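Tanodside publica su guía de buenas prácticas para robots que trabajan con textiles en casa

Tuldale, Sáb 20 de junio. Os escribo con muchas ganas, porque desde hoy cualquiera puede descargarse gratis la guía que nos ha tenido entretenidos todo el invierno (y buena parte de la primavera, para qué engañarnos). Soy Fadwa Bensaid, coordino el área de normas de uso en Tanodside y me ha tocado a mí contarlo.

La guía se llama Zeltero y ocupa 40 páginas. Va dirigida a equipos que prueban brazos robóticos en viviendas: gente que dobla toallas, recoge ropa, despeja mesas. Las normas generales de seguridad ya existen y hay que cumplirlas, eso no lo tocamos. Lo nuestro es más de andar por casa: cómo se prepara la habitación, quién puede parar el brazo, qué se apunta al terminar y qué se hace con las imágenes que guarda la cámara de la muñeca. ¡Que de eso último se habla poquísimo!

El borrador de mayo lo leyeron más de 600 personas y nos llegaron comentarios de todo tipo. El capítulo de tejidos lo reescribimos entero, con mucha paciencia por parte de Lowri Jarman, que lleva las pruebas en el taller Hajji. Un paño arrugado cambia de forma en cuanto lo tocas, y la primera versión lo trataba como si fuera una caja.

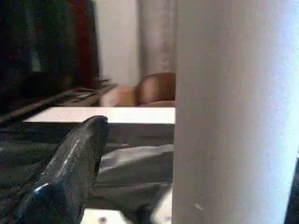

¿Quién debe tener a mano la parada de emergencia durante una prueba en una vivienda?

La persona que supervisa el brazo, y siempre la misma hasta que acabe la sesión. Si hay relevo, el brazo se detiene primero, se entrega el mando y se anota la hora.

Otra cosa que me hace especial ilusión: las fichas. Son tres, caben en una hoja cada una y se pueden imprimir y colgar donde haga falta. La de preparación pide revisar los dedos de la pinza antes de empezar y despejar el recorrido del brazo. La de sesión recoge paradas e incidencias. La de imágenes obliga a dejar por escrito quién las va a ver y cuándo se borran (a mí me parece la mejor, pero soy parte interesada).

Zeltero es de adopción voluntaria y no sustituye ninguna evaluación de riesgos. La revisaremos dentro de dos años, o antes si nos mandáis motivos para hacerlo. El texto completo y las fichas están en la web de Tanodside, en el apartado de publicaciones, y los comentarios se envían con el formulario que hay al final de la misma página. Los leo yo, así que contadme también lo que no os guste.

Contacto para medios: Fadwa Bensaid, área de normas de uso, Tanodside.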